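Notes from the Durus open afternoon, June. Typed on the train with one thumb so forgive the spelling.

Got there late. Car park full, somebody waved me onto the grass. Durus is the towel finishing and folding place out past the ring road, used to be Mendoza until the name over the door changed, and once a year they let people in to look at how the stuff gets sorted, checked and folded before it goes out to hotels and swimming pools. I buy towels for a small guest house. Thirty rooms, well, 30 beds. So this was work, sort of.

Sign in, sticky badge, cup of tea, straight through. Tour was led by Yeshi Dinsa, who talks fast and walks faster. Liked her a lot. Lost her twice.

First stop the cutting and hemming side. Loud. Couldn't hear half of it. What I did get: they handle roughly 2000 pieces on a normal day, most of them white, the coloured ones come through in batches so nothing gets muddled. The hem is where a cheap towel gives itself away, according to Yeshi. Look there before you look at anything else. Pull it. If it ripples, walk off.

Then through the plastic curtain to the checking area, much quieter, and where I'd have happily spent the whole afternoon.
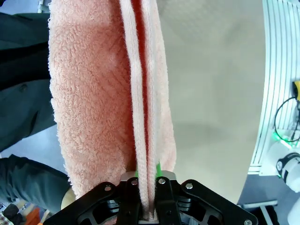

*3 min read*

Salmon pink, and a proper looped terry, nubby all over. Look how different the flat woven band at the hem is from the pile, much tighter. I've been buying towels for years and never gave that band a thought. Yeshi's line is that the band and the pile shrink at different rates if the yarn is wrong, and that's your wavy towel end after ten washes. Explains my entire airing cupboard.

Fluffy edges too. I asked whether a bit of fluff down the side is a fault. No, she said, fluff is fine, loops pulled long are not. Wrote that down twice apparently.

Folding. They have two house folds. The Jerken is the hotel one, into thirds lengthways and then over and over again so all the raw edges end up inside. The Lollex is for pools, quicker, halves and halves, stacks flatter. We all had a go at a table. Mine looked like a sandwich. The man next to me did a perfect Jerken first time and was unbearable for the rest of the tour.

Trick I'm stealing: let the towel hang full length before folding it. Don't start from a heap on the table. Hanging shows you if it's twisted and you can line up the long edges while the weight's doing the work. Also shows stains, pulled loops, hems coming away. Ten seconds. I've been folding off the bed like an idiot.

Question from the back about softener. Long answer. Short version, use less, it coats the loops and the towel stops drinking. Somebody else asked about tumble driers and we got nearly as long on that. Medium heat, take them out before they're crisp.

After that the striped ones, which I'd come for realy.

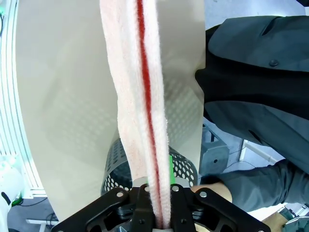 *White with a red stripe, down the full length. Perforated basket behind.*

Want these. Stripe is a good idea for anyone with more than one sort of towel in the building, you can tell pool from bathroom without unfolding anything. Asked if the red runs. Yeshi said first wash on its own, cool, then in with the rest. Will test before I believe it, I've had a whole load of pink pillowcases before now.

Also liked the metal baskets with the round holes. Air gets through. Ours are solid plastic and whatever's at the bottom smells by the weekend. Tried to find out where to buy one and got three different answers. Will ring.

Shop at the end, as always. Seconds bin by the till, decent prices, queue out of the door. My raffle ticket was 1691, didn't win, the prize was bath sheets. Bought four hand towels and a bath mat. One of the hand towels has a pulled loop which I missed, after all that.

Minimum order for the striped is 2000 unless you go in with someone else. Far too many for me. Have messaged the two B&Bs on our road to see if they'd share, and the swimming club, who said maybe.

Parking: go early. Tea: good. Toilets: up the stairs, second left, not first left.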